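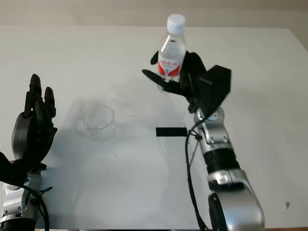
Sumaiya Sheikh asks whether the small clear cups can be rinsed and used again, or if they all go in the bin after one drink.

They can be reused by the same person on the same day. Rinse under the cold tap and stand it upside down on the rack. Don't put them in the dishwasher — they go out of shape and end up in the filter.

## Cups and water at the Jarkport rooms

**Where are the cups kept?**
In the tall cupboard beside the sink, second shelf. A full sleeve holds 95. If you open the last sleeve, write it on the sheet inside the door.

**How much should I pour?**
The small cups hold 200 mL to the brim. Stop a finger's width below the rim, especially if you're carrying it back to a desk.

**Can I pour from a bottle at the white table?**
Yes. Stand the cup on the table first and bring the bottle to it. Holding a thin cup in one hand while you pour with the other is how most spills start, as it flexes when you squeeze it.

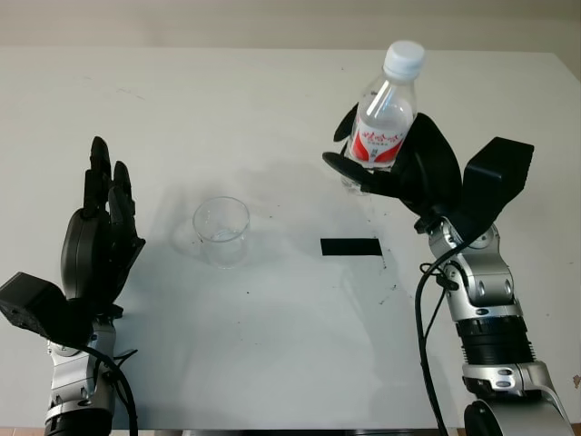

Take the cap right off before you tip, and put it somewhere you'll find it again. A full bottle glugs at first, so start slowly with the neck just over the rim. Keep a light grip on the bottle. Squeezing sends the water out in a rush.

**Something's been spilled. What now?**
Paper towel first, then the blue cloth. For older marks on the tabletop, use warm water and a drop of dish soap. No scourers, please; they dull the colour and leave scratches that hold dirt.

**Can I leave a half-finished bottle out?**
Put your name on it and put it in the fridge. Unnamed bottles are emptied and recycled at the end of the day.

**Which bin?**
Bottles go in the yellow-lid bin, empty, caps in the tub next to it. Cups go in general rubbish. Our collector doesn't accept them for recycling — we asked again in July and the answer was the same.

**Who do I tell if we've run out?**
Ring the Stodov desk on extension 2137, or leave a note in room 123. New stock usually takes two days.

Last updated 18 January 2022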